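Lemonade With Two Arms: Our Term Project at the Hergate Workshop
Vendula Ondrejka and Branislav Kollár

We started this project in November with a plan that was far too big (a whole drinks bar, with music!) and ended up with something we like much better, which is a pair of robot arms learning their way round a lemon. The Hergate workshop let us have the long table against the wall, and Ľubica Slanina, our supervisor, let us have a good deal of her patience.

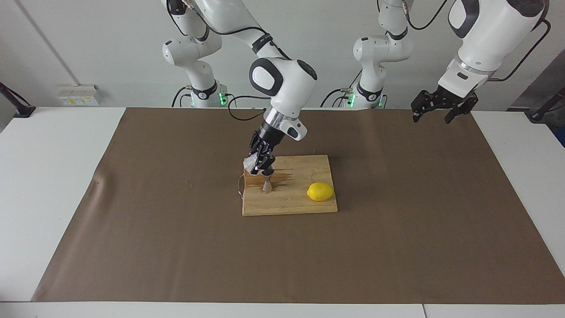 Squeezing fruit sounded like the easy bit when we wrote the proposal, and it has taken up most of our term. A lemon rolls, it gives when you pinch it, and it is never quite the shape of the last one. We put brown paper over most of the table quite early on, and it made tidying up so much quicker that we wished we had thought of it on day one. The lemon waits on the right half of the cutting board, a hand's width from the cone, so the arm working there has only a short way to carry it. Our first program, which we called Kuruc, went straight down from above and pressed as hard as it was allowed to. The second, Stullon, closes slowly and stops to check its grip, and Branislav is very proud of it.

We ran 30 trials with Stullon and counted 13 as good, meaning that the fruit was picked up, set on the cone and pressed without being dropped. Most of the others went wrong at the picking up, usually when the pointed end faced the fingers.

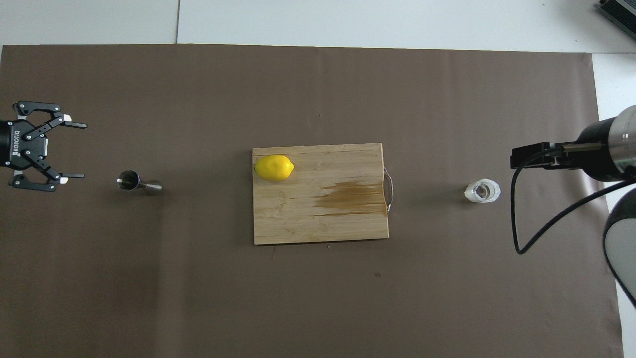

Pouring came next, and we were more nervous about it than we needed to be. Marcela Matoušek suggested moving the wrist in small steps with a short rest between them, and this helped a great deal, although it does make for a very long wait if you are thirsty. We would still like to try it with a smoother path and a heavier cup.

If we had another term we would begin with the grip and leave the recipe for later. We would also label our cables, as we lost 2 whole afternoons to finding out which one went where. Ľudovít Michalík has offered to keep our notes and code in the workshop cupboard for next year's group, and they are very welcome to all of it, including the juice stains.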